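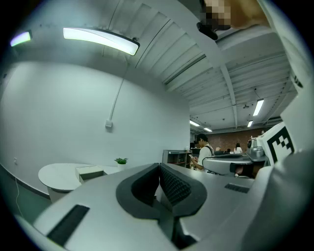 What is an exposed ceiling?

An exposed ceiling is a ceiling in which the underside of the roof or of the floor above is left open to view, together with the beams, pipes, cables and lamps that are fixed to it.

Exposed ceiling

An exposed ceiling, also called an open ceiling, is a way of finishing a room without hanging a second, lower ceiling under the structure. It is found in workshops, warehouses, sports halls, shops, schools and laboratories, and in many former factory buildings that now serve as offices. The opposite solution is the suspended ceiling, in which light panels lie in a metal grid and hide everything above them.

Terms

The word "exposed" refers to the structure and not to the weather. In trade catalogs the same thing may be called "open plenum" or "open to deck". The deck is the sheet or slab that closes the room at the top. When the deck is made of ribbed sheets, people often say "corrugated ceiling", although in a strict sense corrugated means a round wave and many decks have a flat, angular rib.

Structure

The most common deck in light industrial buildings is a ribbed steel sheet. The ribs make the sheet stiff, so that it can span from one beam to the next without much support. The sheets are carried by beams, which are often long and parallel. In older buildings the deck can also be of wood boards or of concrete, and then the surface shows the grain of the boards or the marks of the forms.

A deck under a roof needs insulation. In an open ceiling the insulation is normally placed on the outer side of the deck, above the sheets. If it is put on the inner side, it covers the ribs and the room loses a part of its character.

Paint

Most exposed ceilings are painted in one color, and the pipes and beams usually receive the same paint as the deck. White is chosen where the room needs much light, as it sends the light of the lamps back down. Black and dark gray are used in restaurants, theaters and shops, where the visitor should look at the goods or the stage. A white ceiling shows dust and water stains earlier than a dark one.

Steel sheets are mostly painted with a spray gun. The kind known as dryfall paint dries in the air before it reaches the floor, and the drops can be swept up afterward. The surface must be free of oil, or the paint will come off in thin pieces after the first winter.

Lighting

Lamps in such rooms are either fixed directly to the beams or hung on wires and rods. Long, narrow fixtures are preferred, because they follow the line of the beams and give few hard shadows. For many years the fluorescent tube was the usual light source. It is now being replaced by LED fixtures, many of which keep the same long shape. Some have a diffuser, a white cover that spreads the light and makes it softer for the eyes.

The height of the lamp is a matter of use. Over work tables it is hung lower, and over open floor it can stay near the deck.

Wiring

The cables cannot be hidden above panels, so they run in conduit, which is a pipe of metal or plastic. The conduit follows the beams and then goes straight down the wall to a switch, an outlet or a junction box. A junction box is a small closed box in which wires are joined. Its cover must stay reachable, and it may not be plastered over. On a white wall conduit is often painted white also.

Sound and heat

The main weakness of the exposed ceiling is sound. Hard sheets and bare walls throw the voice back, and in a high room speech becomes difficult to follow. Helpful measures are sprayed fiber, felt panels hung on edge between the beams, or deck sheets with small holes and a soft filling in the ribs.

Warm air collects under the deck. The volume to be heated is larger than in a room with a suspended ceiling, and slow fans are sometimes installed to push the air down.

Use in Drallside

The town of Drallside has several rooms of this kind. The Brinkmann hall, a former box factory, has a floor area of 900 square meters and was opened again as shared workshops after its suspended ceiling was taken out. The work took place in March and lasted 20 days. A total of 699 old panels was carried away, and 49 new lamps were mounted on the beams. At the smaller Odano building, on the other side of the river, the lower ceiling was kept in the corridors and removed only in the teaching rooms.

The Leduvetti warehouse was never given a suspended ceiling. Its deck has been painted several times, and older green paint can be found behind the pipes.

See also

Beam
Conduit
Junction box
Suspended ceiling

Last changed: 01/05/2025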